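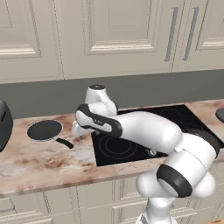 Open day at Besholm - who went?

flatwash
Posts: 3886
Drove over for the open day at Besholm. I was there from when the doors opened until early afternoon, so here are some notes for people who couldn't make it.

The main attraction was the kitchen demo. It runs in simulation, on a big screen, with one white arm at a marble counter. The job is a frying pan sitting on the counter to the left of a glass cooktop. The arm has to take it by the handle and set it on the front left burner. They ran it over and over with small changes to where the pan starts. Between runs a staff member took questions.

Parking was fine. Coffee was not.

tillerman_oh
Posts: 412
Did they show it on real hardware at all? I was at the May one and there was an arm in the back room but it was powered off the whole time.

flatwash
Posts: 3886
Not for the kitchen job. There was a real arm doing bin sorting in the next room, which was the Plarutel setup, same as they have had before. The kitchen one was sim only.

gantry_dan
Posts: 100
Then I don't see the point of driving there. I can watch a simulated arm move a pan at home. Contact with a thin pan handle is the hard part and that is exactly where a simulator is most likely to flatter you. Friction, the pan tipping when you lift it by one end, the handle turning in the fingers. I want to see that on a real counter.

flatwash
Posts: 3886
Somebody in the crowd asked nearly that. The answer was that they give the pan its full weight and vary the friction from run to run, and they let the failures play out on screen. I saw it drop the pan twice. One time the handle rolled and the pan went down on the counter short of the cooktop. They left it there for a while and talked through it, so I wouldn't say they were hiding anything.

merriweld
Posts: 58
I was there too, in the later group. Two things I noticed.

The approach is slow. The hand comes over near the left side of the cooktop with the fingers pointing down, and then it waits before going for the handle. I asked about the wait and was told it is planning the grasp again at that point.

Also the elbow is bulky and hangs over the right side of the cooktop when the arm reaches across like that. If there was a pot boiling on a right burner, I would worry about it. The staff member said clearance over hot burners isn't in the task yet.

gantry_dan
Posts: 100
That last part is a bigger problem than the grasp. Nobody cooks with one burner.

tillerman_oh
Posts: 412
Disagree. You have to start with one pan on one burner. If they had started with a full stove we would all be complaining that nothing worked.

And with sim you can get through 600 starts overnight. On a real counter that is weeks of someone putting the pan back.

gantry_dan
Posts: 100
Sure, and then you find out the first afternoon on hardware that your friction numbers are off. I have done this at work. I'm not against sim, I just wouldn't call it a demo.

flatwash
Posts: 3886
Fair. The sign on the door said "Kitchen task preview" if that helps.

pixelhob
Posts: 31
Does anyone know what they use for the scene? The marble looks good but it makes the fingers hard to pick out, pale on pale. I'd have used a darker counter if people are going to watch from the back of a room.

merriweld
Posts: 58
They said Flulter for the scene and their own code for the controller. I agree about the fingers. I had to move up to the second row to see whether it had closed on the handle.

tillerman_oh
Posts: 412
Is there another session coming? My brother-in-law wants to go.

flatwash
Posts: 3886
Tue 4 August, at the Zalewska building this time, not the main site. You sign up at the front desk or by phone. I asked if the kitchen job would be on a real arm by then and they said they hope so - no promise.

gantry_dan
Posts: 100
If it's on a real arm I'll go. Someone post here if they confirm it.

merriweld
Posts: 58
I'll call them next week and ask. Will ask about the right burners too.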